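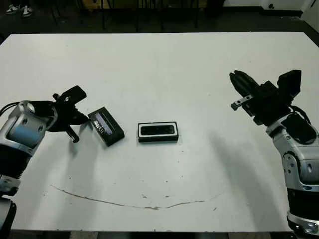 The Understudy
A story from the back of the club newsletter

The rules of the Vurier Cup ran to 32 pages, and Chiyo Takeda had read all of them, including the page on footwear. She was the only person at Clusska Community College who had. This made her captain.

"It says two arms," she told us in the first meeting. "It says two arms, one table, and objects to be supplied by the team. It doesn't say what the objects have to be."

So we supplied garbage. The electronics drawer in Room 110 had been collecting it since before any of us were born, and we took out whatever was flat and black and could be knocked off a table without anyone crying. One had a screen and one had a pale rim. We called the first one Hamlet. The second one was the understudy.

The task was to pick up each object, carry it to the other side, and hand it over in the middle. A toddler can do this, and will, with your keys. We had a semester, two arms, and a program of 3118 lines that I had written mostly at night and that Chiyo described, after reading it, as "long."

The left arm was mine. I had named it Yoshida, after my old landlord, because it took a long time to respond and then did something else. The right arm belonged to Dev, who never named his, and whose arm worked. I don't think these facts were connected but I did think about it a lot.

"Start with Hamlet," said Chiyo.

Yoshida went to Hamlet and stopped beside him, like a man at a party who has spotted the cheese and is waiting for someone else to go first.

"Is it thinking?" said Dev.

"It's being careful."

"It was careful yesterday."

I typed something. I would like to say I knew what.

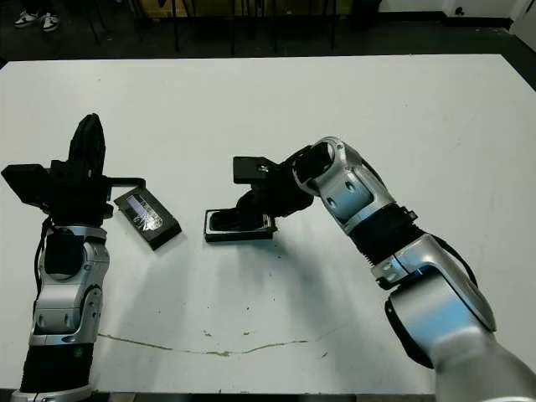 Dev's arm had the understudy by then, of course. It had gone over and taken hold of the thing with no more fuss than picking up the mail. Dev didn't gloat. He ate a cracker, which from Dev was worse.

Chiyo wrote both results on the whiteboard. She had a system of marks, and mine was a small cloud.

"What does the cloud mean?" I asked.

"It means there's weather," she said.

We ran it again, and then again with the speed turned down, and then with the speed turned down so far that Dev went to the vending machine and came back and reported no change. Our adviser looked in at one point and asked if it was plugged in. We all laughed, and after she left I checked.

There is a long crack that wanders across the table in 110. By the second hour I had started to see a coastline in it. I had picked out where I would live. It was a small place, no harbor, very few robots.

"You're aiming at where it is," said Chiyo, from behind me.

"Where should I be aiming?"

"Where it is when you get there."

"It's not going anywhere, Chiyo. It's been dead for years."

"Then why does Yoshida keep missing?"

I had no answer to that so I pulled up the wrist camera and put it full size on the monitor. I had avoided this all semester. A wrist camera is like hearing your own voice on a recording, in that it's closer than you want and it's plainly your fault.

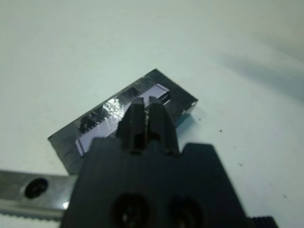 Notes Toward an Apology

I owed one to the tape, first of all. I had been blaming the tape for weeks. I'd said in front of witnesses that the shiny tape was confusing the camera, and that no reasonable machine could be expected to find the middle of something that glittered like that. I had drafted an email to the Cup organizers on the subject. It used the word "inequitable."

The fingers were over the middle. Anyone could see it. They had very likely been over the middle every time, and then my program, on line 300, took a measurement in inches and handed it to a function that wanted centimeters. The function had never complained. It had just done as it was told and gone off to grab a piece of air.

"Huh," said Dev, who had come around to look.

"Don't," I said.

"I was going to say nice tape."

Chiyo got out the rule book and turned to the page on units. There was a page on units. She laid it by my keyboard, very gently, and went back to the whiteboard, where she drew a second cloud and, after some thought, a little sun half behind it.

I fixed line 300. Then I found that four other lines had been written to make up for line 300, and I fixed those, and then nothing worked at all, and the arm swung up off the job and gave me a long crooked view across the room as if it were looking for the door. I knew how it felt. Past the fingers there was table, then floor, then someone's sneakers, then the shelf of cardboard boxes where the Witero kit was stored, the one the club had bought before me and given up on. 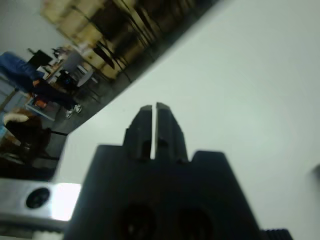 Last changed: Oct 8, 2023

"Well, it's looking around," said Chiyo. "That's new."

"Can I get points for that?"

She checked. She honestly did check, running her finger down the table of contents.

"No," she said. "But there's no penalty."

The Cup was in December. Dev went to get more crackers and I brought Yoshida back down to the table, in centimeters.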